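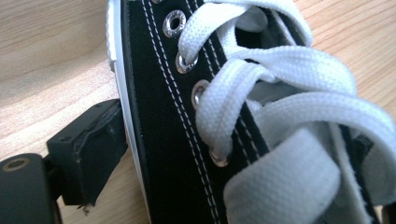

Lacing task at close range: black canvas high-top, flat white laces, finger block beside the sole edge.

Plirnura hand-held gripper, kit version

Home > Kits > Hand tools > Plirnura

Overview

The Plirnura is a hand-held parallel gripper for recording manipulation tasks at a bench. The operator holds the body, closes the fingers with a trigger, and a wrist-height camera looks out over the workpiece. The same finger blocks fit the matching arm-mounted head, so a recorded task and its playback use the same contact geometry.

The design comes from the Estville shared workshop, where Nathalie Girard drew the body and Rostislav Hubáček did the trigger linkage and the encoder board. Beaudoin supplies the kit. All parts can be built with a home 3D printer, a drill press and basic hand tools. A soldering iron is needed for the encoder board.

Package contents

Printed body, two halves, black
Finger blocks, squared, one pair
Outer finger ends, rounded, one pair
Trigger, return spring and linkage rods
Linear rail with two carriages
Encoder board, Ekura type B, with cable
Camera bracket (camera not included)
Fastener bag
Spare finger blocks, one pair

Specifications

Jaw opening: 0 to 129 mm
Finger depth: 44 mm
Trigger travel: 9 mm
Weight, assembled, without camera: some 800 g
Finger position output: USB serial
Supply: 5 V from the USB cable
Camera mount: 1/4-20 threaded insert

Assembly notes

Fit the rail before closing the body. The carriages slide off the open end if the stop screws are missing, and the bearing balls are not retained.

Run both carriages by hand over the full stroke. Movement should be even. If one side drags, loosen the rail screws a half turn, cycle the jaws and retighten from the center out.

The linkage rods are left- and right-handed. The rod with the notch goes on the trigger side. Reversed rods will assemble without complaint, but the jaws stop short of full closure.

Finger blocks attach with one screw each. Tighten by hand only. The plastic around the screw hole cracks under a powered driver.

Zero the encoder with the jaws closed and nothing between them. Repeat after any finger change.

Laces, cloth and other soft work

Flat shoelaces are a useful test material for this tool. They fold, twist and overlap, and a single lace can be picked up by its edge or across its face with very different results. The reference task in the build manual uses a canvas shoe on a wood bench, laid on its side, with the laces left loose and one or more eyelets open.

Recommended settings for this work:

Camera bracket in the lowest slot. Eyelets and lace weave should both be in focus with the fingers at the sole.
Light from one side, diffused. Metal eyelets throw highlights under a bare bulb.
Trigger spring on the soft setting. The hard setting is intended for boxes and tool handles.
Approach from the sole side and steady the shoe with one block before reaching for a lace.

The squared blocks do not grip a lace tip reliably. For threading, fit the narrow tips (sold separately) – the stock blocks are suited to pulling, loosening and moving loops aside.

Wear and replacement

Finger blocks are consumables. Corners chip and the faces scuff with bench use. Light scuffing has no effect on position readings. Replace a block when a broken corner starts to catch on fabric or thread, or when the recessed face no longer sits flat against the work. Trim frayed plastic with a sharp knife as a temporary measure.

Replacement blocks can be printed from the supplied files. Print face down, four perimeters, no supports. PETG is preferred. PLA blocks work but chip sooner.

Compatibility

Rail kits shipped before December use the older carriage with a single screw. They accept the current finger blocks with the adapter plate, part PL-A2. The Ekura type A board is not supported by the current firmware.

Page updated January 6, 2022: jaw opening corrected, narrow tips added to the accessories list.

Accessories

Narrow tips, pair
Adapter plate PL-A2
Arm-mounted head, kit
Replacement trigger spring, soft or hard
USB cable, 2 m, right-angle plug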